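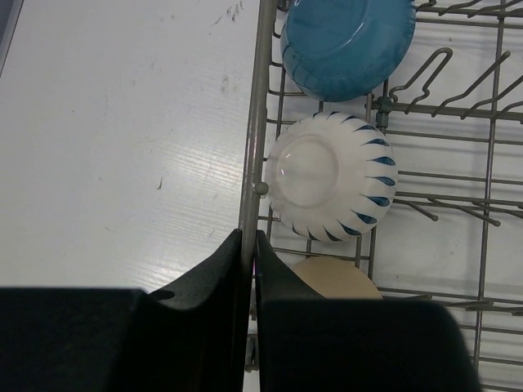
Bowls upside down in the dishwasher rack (item 3)

Gravthorpe Hall Kitchen Users' Group
Minutes of the meeting held on Tue 25 February

Chair: Dinesh Thomas
Apologies: received from the Jimham lunch club

1. Minutes of the last meeting
The December minutes were agreed. The broken drawer by the cooker has been mended.

2. Crockery
The cupboard was checked before the meeting. There are 34 dinner plates and 23 bowls fit for use. Chipped pieces have been thrown out. Agreed to spend up to £300 on replacements. Matching sets are not needed.

3. Loading the dishwasher
The Kurian supper group reported bowls coming out with food still on them. Dinesh had tried several ways of loading.

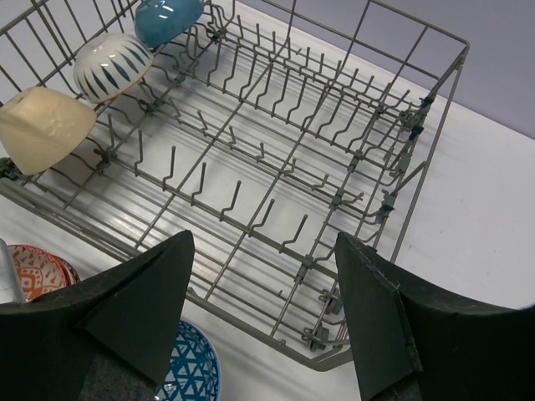 Bowls are to go in face down from now on, and must not be stacked inside one another. Large plates go in first if there is a full load. The group agreed to follow the layout with the cream, the blue-patterned and the teal bowl in a line along one side, leaning on the tines. The fold-down row may be lowered for pans. Scrape everything into the food bin beforehand.

4. Repair or replace
Delus quoted £400 for a new machine, fitting included. Members felt the present one would last a while yet if the filter was cleaned weekly. Deferred.
Action: DT to put a cleaning rota on the cupboard door.

5. Any other business
Tea towels are going missing again. Please take home only those you brought.
The key to the store cupboard is back on its hook.

The meeting closed at 8.40 pm. Next meeting to be arranged.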